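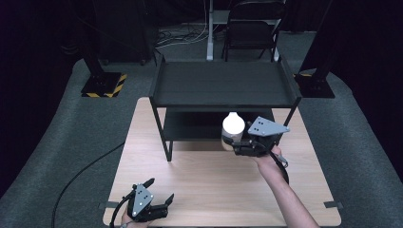 Figure 1. Station 2 in use: right gripper on the white bottle at the cart's lower shelf, left gripper open.

Keeping a Two-Gripper Station Running
Project report, Caroline Obura
Supervisor: Katherine Cabrera
16/08/2020

3 comments 9 shares

1. What I was asked to do

The station records a person picking things up with a pair of hand-held grippers, and the recordings are meant to teach an arm the same task. My project had nothing to do with the teaching. I was given the upkeep: set the station up, keep it set up, fix what broke, and write down how long that took. The handover notes from the Zedwood group said the station "needs almost no attention once installed." I wanted to find out if that was true, and I started out doubting it.

2. Setup

The layout is simple. There is a table, a black two-tier cart on top of it, and an operator with one gripper in each hand. Each gripper carries a gray plate with small holes in it and has its own cable. Black-and-white tape markers go on the front corners of the tabletop. The written procedure says to place the cart "centrally," and three of us read that word three different ways. I ended up measuring from the front edge of the table to the front legs of the cart and writing the number on a card.

The procedure also says to check the jaws before each session by closing them on the bottle. I don't think much of this check. A bottle is forgiving. It gives a little, and a jaw that closes slightly crooked will still lift it. Two of the faults in section 3 passed the bottle check on the same morning I found them another way.

3. Faults

I logged 250 sessions from April onward. In 177 of them I touched nothing. That sounds good until you turn it around and see that the other 73 needed somebody to do something, even if it was only pushing a connector back in.

The cables were the worst of it. They come off the back of the gripper and run down along the forearm or across the floor, and every reach pulls on them a bit. The connector on the right gripper came partly out so often that I stopped being surprised by it. Serner's manual recommends replacing the cable. We replaced it and the new one did the same thing. What helped was a loop of slack held at the wrist with a soft strap, so that the strap takes the pull. I can't say it is a cure. I only had the strap on for the last 50 sessions, and I was also being more careful by then, so some of the improvement may be me.

Plate screws came second. They work loose slowly and you can't see it happen. I found 9 loose ones over the whole project, all by hand with the small driver. Thread lock was suggested. I decided against it because the plates have to come off for cleaning.

The tape markers are a nuisance too. Sleeves rub on them, the corners lift, and a lifted corner changes the outline the software is looking for. Pressing it flat works for a day or so. Peel it and put down a new one.

4. The calibration routine

Eltent supplies a calibration routine that ends with a green "OK." I ran it with a plate deliberately loosened by half a turn, and it still said OK. I ran it again with the cart pushed back by the width of my thumb. OK again. I reported this and was told the tolerance is set wide on purpose. Perhaps it is, but then the word on the screen shouldn't be the only thing an operator looks at. My supervisor disagrees with me here and thinks the errors are too small to matter for this task. Neither of us has tested it properly.

5. Routine I would hand over

Before a session: measure the cart against the card, turn each plate screw by hand, tug each connector lightly, look at both markers. Close the jaws on the thin steel ruler and see if light shows on one side. Skip the bottle. After a session: loosen the strap and lay both cables out straight.

The spare cable order through Đồng had not arrived when I finished, and the next student should chase it. The log is in the drawer under the driver set.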